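Harju, four months in

I said I would write something once the new setup had been running long enough to have an opinion about. It started in August, so here goes.

For those who haven't followed my earlier grumbling: I work for Limolholm, a small company that furnishes and resets rental offices. We move chairs, wipe desks, put books back on shelves and untangle whatever the last tenant left on the floor. Management signed up with an outfit called Nelico, and the product is called Harju. The idea is that we do our ordinary chores holding a pair of grippers, the grippers record how we did it, and one day a robot does it without us.

The sales deck promised "a lighter day." My day got 2 extra routines. In the morning I put on the straps and check both sides before anything gets touched. In the afternoon I do tasks I could finish in seconds with my fingers, except now I do them with two curved claws, and slowly, because slow is what they want. There is a target of 650 recordings per person. Picking up a book counts. Dropping it counts too, under a different heading.
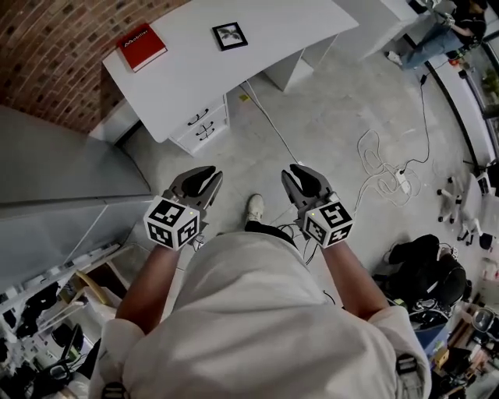
My wrists noticed before I did. You hold the things out in front of you for longer than you'd think, and by three o'clock I'm resting my elbows on anything that will take them. I brought this up and was told the next version will be lighter. I've heard that one about vacuum cleaners.

What bothers me more is the schedule. We used to be 9 on the reset crew. Two people left in the fall and their jobs were never posted. When I asked, the answer was that staffing was "under review pending automation." Fine, but the automation can't move a chair yet. The rest of us move the chairs, and then we move them again for the recordings.

Leena Sjöberg, our lead, is more hopeful than I am. She thinks whoever knows the equipment will end up running it, and she has a point that the hourly rate for recording is a bit better. I asked her to get that in writing, with a job title next to it. She sent the email. We're still waiting for a reply.

The counter on the break room screen said 2465 for the whole crew when I left yesterday. I'd like a second counter up there for the hours we spend on it.

Next time I'll write about Wistunow, the scheduling app that came with all this and keeps giving me lunch at ten in the morning.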